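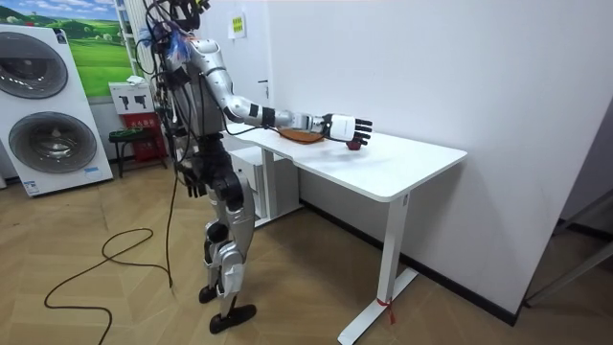
Dehua Dai thinks most people buy a standing desk for their back and end up fighting with it over lunch. Where does the plate go, where does the apple go, why is there juice on the keyboard again. She told me this before I had my coat off, and I wrote it on my hand as I couldn't find my notebook.

We'd set up the talk for the afternoon and I was late. Dai runs a small outfit called Skolham, two rooms and a corridor, and what she does is furnish workspaces for people who stand up most of the day. Desks mostly. Floors when she can get the budget. And trays, which is the bit I came for.

"Everybody wants to talk about the desk," she says. "Height, motor, cable hole. Fine. The desk is a flat thing. What you put on it is where it goes wrong."

Her answer is a tray with a raised edge, one per desk, and all food lives on it. Fruit, cup, crackers, whatever. Skolham's own is called the Galley and comes in two sizes. She is strict about this. Did clients not find it a bit much?

"They laughed for a week. Then someone knocks a cup over and it stays in the tray. After that they're asking where to get one for home."

Oval or rectangular, I ask. I had thought this was a throwaway question. It was not, we were on it for a good ten minutes. Ovals are easier to pick up from any side, she says, and you don't catch your sleeve on a corner. Rectangles stack better and fit the shelf. She used to order rectangles only. Changed over in December and hasn't gone back.

"A corner on a standing desk is at hip height. You walk past it all day. I got tired of picking trays up."

Color next. White desks show everything — crumbs, rings, pencil — and Dai likes them for that reason. You see it, you wipe it. But a white tray on a white desk dissapears, so she goes for browns and reds, something you notice with half an eye while reading email. Same goes for the floor. She likes a pale parquet under a white desk, it keeps a small room from feeling closed in, and wood is kinder on the feet than tile. Kinder, she says, not kind. If you stand five hours get a mat.

She gets a mat out to show me. It's a Skano, gray, 19 millimeters thick. She has tried thicker and says you wobble.

The man who actually builds the rooms is Mohammed-Awal Tsikata, and he came in halfway through with a sandwich, no tray. Dai looked at it. He went and got a tray.

His side of things is cables. He'd talk about them till midnight. The first job they did together had 29 desks and he reckons he spent longer under them than he did building them.

"You raise the desk, the cable has to come with it. So you need slack. But then slack ends up on the floor and you're standing in it. I measure at full height, add a hand's width, tie it at the leg. People skip the tying."

What about long runs, a plug on the far wall?

"Go around the room. Always around. Never straight across where you walk, I don't care if it's only for today. Only for today is how I went over in my own kitchen."

The firm they share the corridor with, Yuan, does lamps, and there's been some borrowing back and forth. Tsikata wants a lamp clamped to every desk. Dai wants the desktop edge left clear. This has not been settled and I got the feeling I wasn't the first person to have it argued in front of them.

Money. A room like theirs is not cheap, so I asked what somebody should do with $200 and a desk they already own. Dai: mat, tray, a box of cable ties, in that order, and keep the change. Tsikata: cable ties first.

And the food? Does she really eat standing up?

"Fruit, yes. Apple, plum, a pear if it's not too ripe. Anything you can hold in one hand. Soup you sit down for." She thought about it. "Noodles also you sit down."

There was a delivery then, more desks I think, and they both went off to deal with it. I'd had about half my questions. Dai shouted back from the corridor that the Galley in the small size is out of stock untill the next batch and could I please put that in, people keep calling.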